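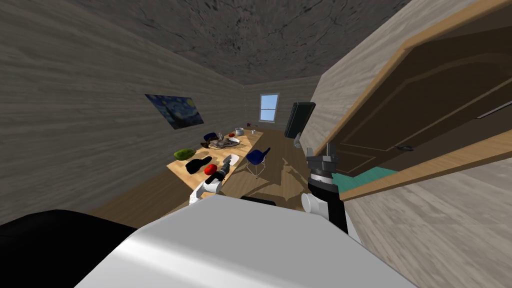
Limiting Capture File Size with tcpdump Ring Buffers

tcpdump writes every captured packet to a single file unless told otherwise. On a busy interface that file will fill the disk. A ring buffer fixes the number of files and the size of each, and overwrites the oldest file when the limit is reached.

These steps were tested on the host darbridge, running Debian 12. Root privileges are required.

Step 1. List the interfaces

sudo tcpdump -D

Note the name of the interface to be monitored. The examples below use eth0.

Step 2. Create a directory for the captures

sudo mkdir -p /var/captures
sudo chown tcpdump:tcpdump /var/captures

On Debian, tcpdump drops privileges to the tcpdump user once it has opened the interface. If that user cannot write to the directory, the capture stops with "Permission denied".

Step 3. Start the capture

sudo tcpdump -i eth0 -n -C 100 -W 20 -w /var/captures/ninh.pcap

-C sets the size of each file in millions of bytes. -W sets the number of files. The command above uses a maximum of 2000 MB, plus a small overrun per file, as tcpdump checks the size before writing each packet. File names are numbered from ninh.pcap00 to ninh.pcap19.
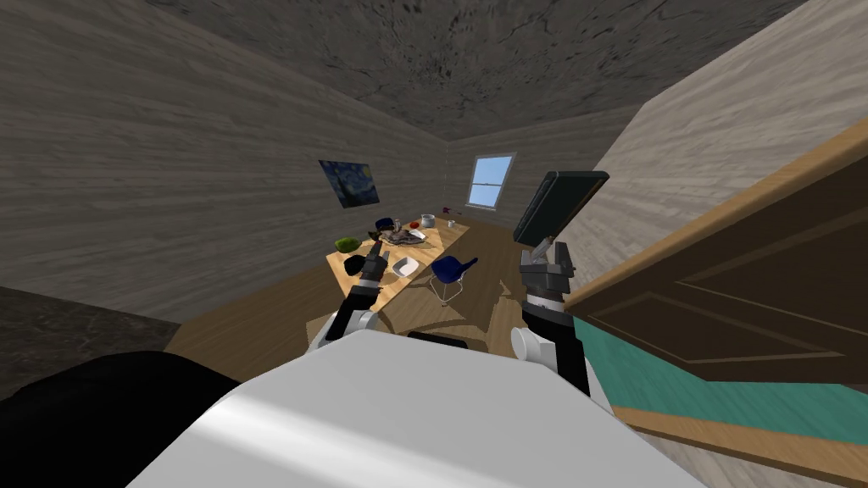
The Starry Night on the left wall, with a small window at the far end.

Step 4. Add a filter

Filters reduce the volume considerably. To keep only traffic to and from TCP port 3796:

sudo tcpdump -i eth0 -n -C 100 -W 20 -w /var/captures/ninh.pcap 'tcp port 3796'

Quote the expression – the shell will otherwise interpret any parentheses in it.

Step 5. Read the files back

tcpdump -n -r /var/captures/ninh.pcap00 -c 10

Check the modification times with ls -lt first. Once the buffer has wrapped, file 00 is no longer the oldest.

Rotating by time

Replace -C with -G to rotate on an interval in seconds, and put a strftime pattern in the file name. With -G, the -W option behaves differently: tcpdump exits after that many files and does not overwrite.

Last updated February 23, 2024 by Shabani Makokha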